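Chapter 6

Gathering Examples

6.1 What this chapter covers

The previous chapter treated the learning system as a finished thing: examples went in, a policy came out. This chapter deals with the examples themselves. It sets out how a demonstration is specified, how it is recorded, and how a set of demonstrations is checked before any training begins. The methods of fitting a policy to the data are left to Chapter 7.

By the end of the chapter the reader should be able to write a task sheet, plan a recording session, and decide which recordings to keep.

6.2 Terms

A demonstration is one attempt at a task, from a stated starting condition to a stated end condition. An episode is the record of that attempt: joint positions, commands, hand states and camera images, all placed on a common clock. A set is a group of episodes recorded against the same task sheet. These three words are often used loosely in the trade. In this book they are kept apart.

A failed demonstration still produces an episode. Whether that episode belongs in the set is a separate question, taken up in section 6.7.

6.3 The running case

Most of the worked material in this chapter comes from the Indow set, recorded for the Prodbridge household programme. The tasks concern clothing and bedding. Garments are awkward subjects. A cup has one shape and a small number of useful grasps, while a garment changes shape whenever it is moved, and its free edge goes on swinging after the hand has stopped. A hanger helps, as it gives the hand a stiff part to hold, but the position of the cloth below it must still be learnt from the images.
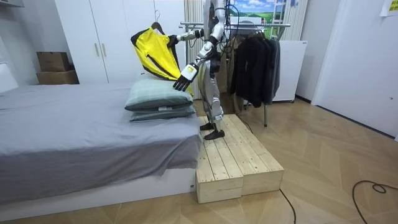
Figure 6.1 Garment handling beside a bed. One hand grips the hanger; the other is open above the upper pillow.

Two points in Figure 6.1 will be needed later. The first is that the two arms are in different states, one holding and one open, and the record must give the state of each hand separately. The second is the background. Dark clothes hang on a rail behind the robot, and a policy trained only in such a room may come to depend on them. Section 6.6 describes how the background is varied between sessions.

6.4 How many episodes

There is no general rule. The number depends on how much the starting condition is allowed to vary, and on how closely the end condition is defined. For the Indow set the plan called for 600 episodes, divided as follows:

Hanger held, garment moved over the bed: 300
Garment laid flat on the bed: 150
Pillow moved clear of the garment: 150

After checking, 485 were kept. Most of the losses came from clock errors - images and joint positions that had drifted apart - and a smaller share from episodes that began before the starting condition had been met. Both faults can be found on the day of recording with the short test given in section 6.5. Neither can be put right afterwards with much confidence.

6.5 The task sheet

Every set begins with a task sheet. It should fit on one page and should be complete before the first session. The sheet used for Indow, in the Zou layout, has these entries:

Starting condition
End condition
Objects permitted in reach
State of each hand at start and end
Time limit
Grounds for stopping early

The entry most often left vague is the end condition. 'Garment on bed' will be read differently by two operators, and the set will then contain two tasks under one name. 'Garment on bed, hanger released, both hands clear of the cloth' leaves less room for doubt.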